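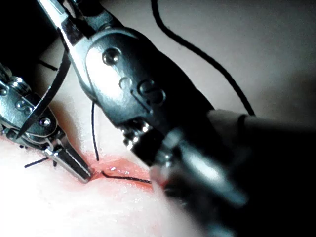

Figure 1. Robotic instruments over a pale synthetic tissue pad.

Skadport: making a science fiction short in one term
Project report by Đạt Khổng, Hậu Cao and Kwadwo Appiah

What we set out to do
We all grew up on big space films, the sort with a crew, a captain and a planet that wants them gone, and we wanted to find out how much of that feeling you can get with no money and one corridor. Skadport is our answer! It runs for 16 minutes and follows two engineers on a cargo station who start hearing messages from a ship that left years ago.

Script
Đạt wrote the first draft in July and it came to 44 pages, far too long for a short. Our tutor, Ettore Pellegrini, told us to drop the whole evacuation subplot. We argued for a week and then did it, and the story got so much better (you meet the second engineer on page two now). The lost ship was called Silisholm from the very first draft and we never wanted to change it.

Shooting
We shot 324 takes and kept 40 of them. The corridor was the one behind the drama studio, lit with two lamps and a lot of blue gel. Đức Vương played the older engineer and was brilliant, especially in the radio scene, where he has nobody to act against except Kwadwo reading lines through a door.

Sound and editing
This was the part we enjoyed most. Hautling the station hum together from a fridge, a lift and a slowed-down hair dryer took Hậu two evenings, and it does more for the film than any of our effects shots. The edit was harder. Our first cut explained everything in voice-over, and test viewers got restless, so we took most of it out.

What we would change
More time on costumes, and a proper plan for continuity - Đức's sleeves go up and down all through the airlock scene. We would also record the radio voices before the shoot. Hậu has already started on a sequel set aboard the Silisholm.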